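Inmont bin set, readme

Bin picking episodes from one arm, one grey bin, toys and plastic stuff. Read this before you train on anything.
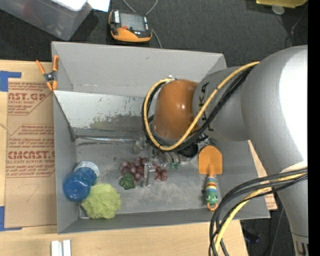 Cormier wrote back on the first draft that the split should go by object and never by episode, otherwise the same grapes sit in train and test and the score means nothing. Agreed, done, see Splits.

What is in it

902 episodes recorded. 900 in the release, the other two have no joint log so they are out. Each episode is one pick attempt: arm starts over the bin, goes down, closes, lifts, ends. Fails are kept. Please don't filter them out before you've looked at them, the model needs to see a bad grasp.

Per episode you get

- color video from the fixed camera
- joint positions and gripper command, same clock as the video
- object name (one word, from names.txt)
- result: held, dropped, missed, stopped

"stopped" means the operator hit stop on the pendant. Treat as no label.

Objects

88 objects in total, mixed bins, several at a time. Toy fruit, bottles, fake vegetables, sand toys such as a striped shovel. Mostly light, mostly plastic. Nothing sharp, nothing with liquid in it. Clear and see-through items are in on purpose, depth from the Ekix sensor was poor on those so we dropped depth from the release altogether. Don't ask for it, it's not coming.

Collection

Started in May. Operators load the bin by hand, shake it a bit, step back, start the script. Script picks a target, operator confirms or skips. Skips are not logged (should have been, sorry).

Reload the bin after 6 attempts or when it is empty, whichever is first. Bin is clamped to the table. If the clamp has slipped, stop and redo the calibration, don't just push it back by eye. We lost most of an afternoon to that.

Light was left as it was in the room. Expect glare on the arm in places and shadows that move over the day. No augmentation applied.

Labels

Result labels by hand from the video, one pass, second pass on anything marked dropped. Dropped vs missed is the messy one. Rule we used: if the object left the bin floor at all it's dropped, else missed. The arm blocks the camera in a lot of episodes so some of these are a guess. There is a flag for it, label_sure, 0 or 1.

Splits

train, val, test by object. Bins are mixed, so a test object can still show up in the background of a train episode as clutter. Only targets are held out. If that matters to you, use clean_test.txt, smaller but no overlap.

Known problems

- left wall of the bin is underused, planner avoids it, so objects against the wall have few good grasps
- cables on the arm swing and cross the view, motion masks will pick them up
- a few names have two spellings in names.txt, will fix in teh next version
- time stamps jump by one frame after a pause

Baseline

The Lalteveo grasp net config is in the baseline folder. Runs as is. Numbers not in here untill the clean split has been rerun, older ones used the episode split and should not be quoted.

Use

Research only. Say which version you used, v1 and v1b have different test lists. Found a bad label, open an issue with the episode number and the frame.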